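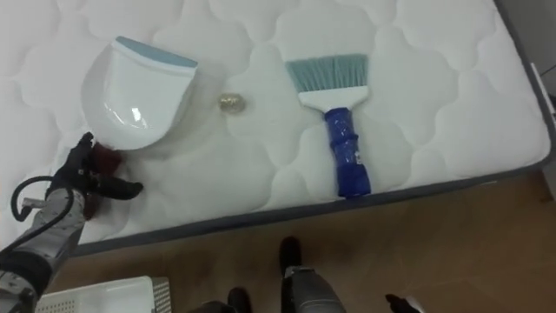
Wing-yan Hsu told us on the first read-through that a bed is the worst possible place to test a dustpan, and that any result we got would be about the mattress and hardly at all about the brush. We left her comment at the top of the draft because we still don't have a good answer to it.

## What we set out to check

The assignment was to take one common claim about housework and see if it holds up. Ours came from the Pura care leaflet, which tells owners to "brush the surface clean weekly." Three of us had mattresses with quilted tops and none of us believed a hand brush would do much on one. A quilted surface has seams, and seams hold crumbs. The leaflet doesn't mention seams at all.

We used a white quilted mattress with dark gray piping, bare, no sheet. The dustpan was a white plastic one with a pale blue rubber strip on the lip. The brush had pale teal-green bristles and a dark blue handle.

## Method

We ran 60 trials. For each one we put a measured pinch of dry breadcrumbs on the mattress, swept toward the dustpan for 24 seconds, and weighed what ended up in the pan. Half the trials went along the long edge and half went straight across the middle. Rasmus Org did all the sweeping so that arm strength wouldn't change from trial to trial. He was also the person most convinced it would work - that should probably count against us.

We did a few extra runs with larger bits of trash, to see if size mattered more than direction. Those were never part of the plan and we didn't weigh anything, so they are notes only.

## What happened

In 33 of the trials we got more than half of the crumbs back by weight. That sounds better than it is. Most of those were the edge trials, where the pan could sit lower than the mattress and the crumbs simply fell into it. Across the middle, the pan pressed a dent in the quilting and the crumbs rolled along the dent and under the rubber strip.

The strip is supposed to seal against the floor. On a floor it probably does. On padding it needs something firm to push against, and there isn't anything.

Larger bits were easy. They stayed on top of the puffy parts and went into the pan with one push. Nobody needs a leaflet for that, since you could use your fingers.

## Problems with our own work

- The kitchen scale jumps between readings, and some of our pinches were close to its lower limit.
- One mattress, one brush, one person sweeping.
- We tried to borrow a Drundex hand vacuum to compare against and couldn't get one. Without it we can say the brush was poor, but we can't say poor next to what.
- Breadcrumbs aren't dust. The leaflet is presumably about dust, and we have no way of weighing that.

## Where this leaves the claim

We would rate the leaflet's advice as not shown. Brushing moved crumbs around and got some of them off, mostly near an edge. Rasmus still thinks a stiffer brush would change the result and wants to repeat the middle trials with one. Wing-yan wants them repeated on a hard floor first, so there is a baseline, and the rest of the group agrees with her. The floor trials are next.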